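Home | Issues | For authors | Contact

Rimantas Eglītis
April

3. Wall colour and the bedtime habits of shift workers

We now turn to the part of the study we most looked forward to, the colour of the bedroom itself. Earlier work on sleep in the home has paid a great deal of attention to light, noise and mattress firmness, and rather less to paint. That seems a pity! Paint is cheap, most tenants can get permission for it, and the people in our survey had a lot to say on the subject.

We wrote to 2000 households in Rindon and Trirncombe, both of them towns where a large share of adults work rotating shifts. Usable replies came back from 533. Of these, 118 people told us they had repainted their bedroom a darker colour after starting night work, and it is this group (the repainters, as we came to call them) that the present section deals with. Their written comments were a pleasure to read, often running over onto the back of the form.

Blue was the favourite by a long way. Respondents used a wonderful range of names for it - slate, navy, ink, harbour, "the colour of my old school jumper" - and in coding the replies we followed the scheme set out by Žukauskas, which sorts shades by depth before hue. Under that scheme slate blue and navy fall into the same class. Figure 2 shows dark blue walls in a rendered bedroom with a pale wood floor.
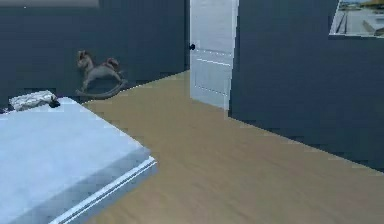
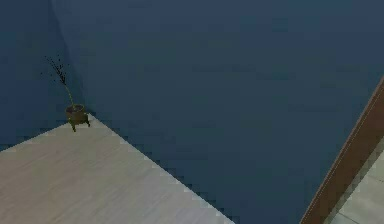 Figure 2. Rendered interior with dark blue walls. First view: bed and white panelled door. Second view: corner with potted plant.

What did the repainters say about their sleep? Many wrote that the room felt "finished for the day" even at nine in the morning, and that they were less inclined to pick up a book or a phone. Others liked the way daylight leaking around the blinds seemed to die on the wall instead of bouncing about. A smaller group found the darker room gloomy on their days off, and one Trirncombe baker had gone back to cream within a month. We take these comments seriously, and we would love to see them followed up with proper sleep diaries.

Some care is needed in reading the results. People who go to the trouble of painting a room may also have bought heavier curtains or moved the bed, and our form did not ask them to separate these changes. Nor did we ask about gloss. The Jimari pilot, run on a much smaller sample, did ask, and its respondents preferred a matte finish so strongly that we regret leaving the question out - it will certainly be in the next round.

We also noticed a difference between owners and tenants. Owners tended to paint all four walls and the ceiling. Tenants more often stopped at the wall facing the pillow, with an eye to painting it back before moving out. Section 4 looks at whether that partial treatment was rated any differently.

Contact the editors | Copyright the author | Back to top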